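Home | Posts | Small projects | About me | Contact

Filed under: Table games and bricks

Starting again with the green plate

In May I took out the box of building bricks after a long pause. I had packed it when we moved to Dillonberg and it stayed behind the winter coats, under a suitcase. I opened it only to look for the big green plate, and then I spent the whole evening on the floor with it.

I should say first that I am not a real collector. I have 3,327 bricks, and I know this number only from the old list which came with them when I bought the whole lot second-hand at Şimşekoğlu, the shop near the tram stop. I paid 200 for everything, with the box, and I was very content with the price. Some of the bricks were scratched and a few had teeth marks from a dog. I washed them in the bath with a little dish soap and dried them on towels for two days.

My idea for this year is a small town street, seen from the front, with tall narrow houses. I grew up in Jestska, where the houses by the river are like this. Each one is painted in another colour and they lean a little on each other. I would like to have five houses in the end. I already have a drawing, but it was made on the back of an electricity bill and the proportions are not good.

What I learned in the first week is that a tall narrow house is much more difficult than a wide one. With a wide house you can put the bricks across each other, like a real wall, and it becomes strong by itself. A narrow one is only a column. If you push the next brick from above and your hand is not straight, the column breaks in the middle and you start again from the plate. I now press only two bricks together before I put them down, and I hold the bottom with the other hand.

Colours are the other problem. I have a lot of blue and not so many of the warm colours. So the first house is blue, and the second will maybe be blue also. I tried royal blue for the ground floor and cyan higher up, and I like this very much, it looks as if the light comes from the roof. At Stater they sell single bricks by weight, but you must take what is in the bag, and last time my bag was nearly all grey.

I build on the table with the painted cloth. I know a plain surface is more practical for finding small pieces, and some people put a tray. But I like this cloth, and the bricks don't roll away on it as they do on the bare wood. The green plate lies on the left and the loose bricks on the right, and I try to take out only a few at a time. When I empty the whole box I become tired before I begin.

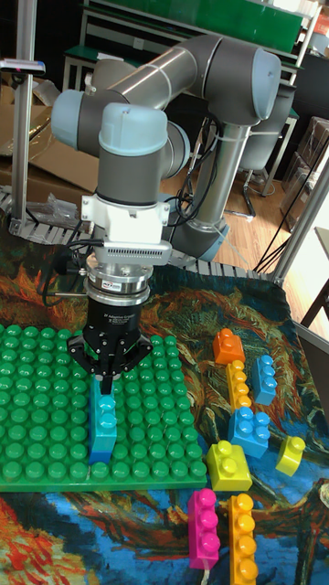 The blue tower on the green plate, with the next bricks beside it.

On Sunday I want to try the windows. I have no proper window pieces, so I think to leave a gap of one brick and put something light behind it, perhaps baking paper. If somebody has done this before, please write to me which paper you used and how you fixed it. I don't want to use glue, the bricks should go back in the box one day.

Older posts | Newer posts | Back to top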